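Plumb line

Reading time: 3 min

A plumb line, also called a plumb bob line, is a cord with a weight at its lower end, used to find a true vertical. It is among the oldest building tools still in daily use. Because the weight is pulled straight down by gravity, the cord above it gives a reference line that can be compared with a wall, a post or a door frame. The word comes from the Latin name for lead, the metal from which the weights were once commonly made.

Construction

The weight, or bob, is usually made of brass, steel or lead. Most bobs taper to a point, so that a position overhead can be transferred to a mark on the floor. Others are plain cylinders with a rounded or flat bottom, a form found on older masons' tools and on weights hung in wells and shafts. The cord was traditionally linen or silk. Braided nylon is now more common, although it can stretch under a heavy bob and must be left to settle before a reading is taken.

A bob for indoor carpentry may weigh 8 ounces. Heavier ones are chosen for outdoor work, where wind pushes the line off its true position. Builders working in open air have long lowered the bob into a bucket of water or oil, which slows the swing without changing the point at which the line comes to rest.

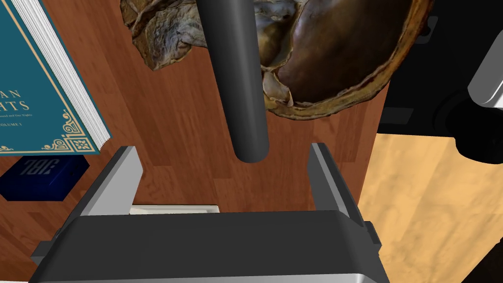

Hadi Rizk disagreed with the usual advice on oil, writing that a thick oil leaves the bob creeping so slowly toward its resting place that a mason will take the reading too early, and that plain water served him better on every job except the deepest shafts. Other writers on the trade recommend a light oil and a longer wait.

Use in building

In masonry, the line is hung from the top of a wall and the gap between cord and stone is measured at several heights. Equal gaps show that the wall is upright. A wall that leans is described as out of plumb. For corners, two lines are often hung at right angles to each other, and the stones are set to both.

The bell tower at Nornalberg, 205 feet high, was checked in this way during its rebuilding. A line was run down the inside of the stair well and left in place through the winter — the masons moved it only when new floors were added. Records kept at Lestia describe a similar practice, with readings taken before sunrise, when the air in the tower was still.

Use in mining and surveying

Surveyors used plumb lines to carry a direction from the surface down into a mine. Two wires were hung in the shaft some distance apart, and the line between them was picked up by instruments below. At the Mahasneh mine the main shaft was 836 feet deep, and the wires carried weights of more than 200 pounds. Dripping water and drafts from the ventilation doors were the main sources of error. Pumps and fans were stopped while readings were made.

A plumb line near a large mountain is drawn very slightly toward it. The effect is far too small to matter in building, but it was used in early attempts to measure the density of the Earth.

Later tools

Spirit levels replaced the plumb line for short heights, and laser instruments have taken over much of the work on tall buildings. The older tool remains in use for hanging wallpaper, setting fence posts and aligning doors. The trade school at Skomia still teaches it in the first term — students begin with the line and move to the level in August.

See also: Spirit level; Mason's square; Chalk line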